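Keeping small electrical parts in order on the workbench
Tips from the Clavow workshop page, by Gianni Messina

When you repair lamps, radios and small kitchen appliances at home, the biggest loss of time is often the searching. A switch goes under the newspaper, a terminal block rolls behind the soldering iron, and you buy again what you already have. I have worked like this for many years, and I would like to share the system which I use now. It costs very little.

Start with the surface. I prefer a plain table top of one dark colour, without pattern. Pale plastic parts are easy to find on it, and for the very dark ones I put a sheet of white paper under my hands. A tablecloth is not good, the little legs of the components catch in the threads. Wipe the table before you begin and let it dry completely.

Then take two shallow trays with a raised rim. They should be of different colours, and the colours should be strong. Mine were sold as drawer inserts by Zimuvari, but the trays from a children's painting set do the same work. Decide once what each colour means and do not change it afterwards. For me green is for parts that are checked and can be used again, yellow is for parts that I must test or throw away. My wife uses the opposite order for her buttons and we had some confusion in October, so now I have written it on a piece of tape under each tray.

Put the trays left and right, with free space between them. Pour only a few components in the middle at one time. If you pour the whole jar, you will begin to push things with your elbow, and the sorting becomes slower.

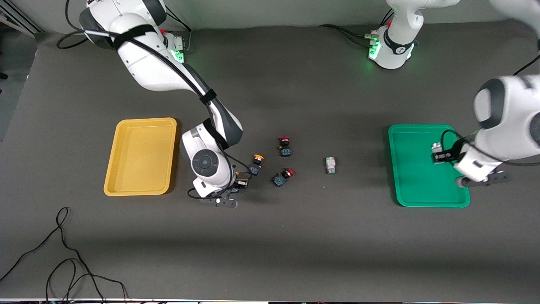

Take each part by the body and never by its wires or pins. Look at it once, decide, and lay it down in its tray. If you cannot decide in a few seconds it goes to yellow. Parts that still have a battery inside must be kept separate from everything else, in a small dry box with a lid.

When the middle is clear, do the green tray first. I use a storage cabinet from Sqalli with 72 small drawers, and I needed only 50 of them for the electrical things. The rest is for screws. Write the labels with a pencil, because you will change your mind about the order at least twice. Similar parts should be neighbours: switches near push buttons, fuses near fuse holders.

The yellow tray needs more patience. Test the parts with a simple multimeter, in daylight if possible, and only when they are not connected to anything. What is broken goes to the electrical recycling point and not in the kitchen bin.

A few smaller things that help me:

Keep a magnet in a plastic bag. Steel screws stick to the outside, and when you turn the bag inside out they are already packed.

Rinse the trays in warm water with a drop of washing-up liquid. The dust from old appliances is greasy and a dry cloth only moves it.

Do not store components in the bathroom or over the cooker, also if there is a nice free shelf.

For the labels I use the paper ones from Arix, which come off without leaving glue.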